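My Two Months With a Night Guard

March 27, 2023
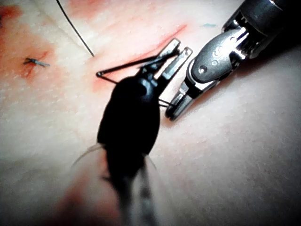 Slim silver tips and a fine dark curved needle, up close.

So I grind my teeth. I found this out in December, when my dentist, Yvette Hawthorne, tapped on one of my back molars and asked if I'd been under any stress lately. I laughed a little too loudly and she wrote something down.

I'd been waking up with a sore jaw and what I thought were sinus headaches, right up by the temples, and I'd gone through a whole box of cold tablets without ever having a cold. She pointed out the flat spots on my teeth (they're supposed to have little ridges and bumps, and mine looked like they'd been sanded) and said I should think about a night guard before I cracked something.

I thought about it for a while. Then I bit down on a piece of toast, TOAST, and got a zing that went all the way up to my ear, and I called the office that same morning.

There are basically two ways to do this. You can buy the kind you boil and bite into at home, or you can have one made from a mold of your teeth. I tried the first kind because I'm cheap. It was a Morimitz, it cost me $15, and it was like sleeping with a hockey puck in my mouth. I drooled on everything. On the third night I must have taken it out in my sleep, and I found it the next day inside the pillowcase.

The custom one is made by a lab called Pellisico, and it's so much better that I'm a bit mad about the puck. It's thin and clear and it only goes over my top teeth. The mold part was fine, by the way! I have a terrible gag reflex and I was dreading it, but Yvette had me breathe through my nose and wiggle my toes the whole time, and we were done before I got properly worked up.

The first week was strange. I talked like I had a mouthful of marbles, and my husband kept asking me questions at bedtime just to hear me answer. My bite felt off for a few minutes every morning too, which I did call about, and they told me to come in if it lasted past breakfast. It never has. Then somewhere in the third week I noticed I hadn't had one of those headaches in days.

Cleaning: cool water and a soft brush, a tiny bit of dish soap. I left it in hot water once on my sister's advice and Yvette was not pleased when I told her, so please don't do that. I keep it in the vented case it came in, up on the high shelf, and the high shelf is on account of Fraser, our beagle, who ate my retainer when he was a puppy and has never shown any regret.

I still clench during the day, mostly in traffic and whenever I open the family budget. I've put a sticky note on my monitor that says TEETH APART. My coworkers have stopped asking.

I go back for a check in a few weeks and I'm supposed to bring the guard with me so she can look at the wear on it. There are already a couple of scratches on the left side, so I guess that's where I do my worst work. I'll let you know what she says about the molar.

1,098 views | 15 comments | 2 shares

Recent posts
Soft Soups for a Sore Jaw
I Finally Tried a Water Flosser
Our Long Weekend in Drotau
Fraser vs. the Vet, Round Two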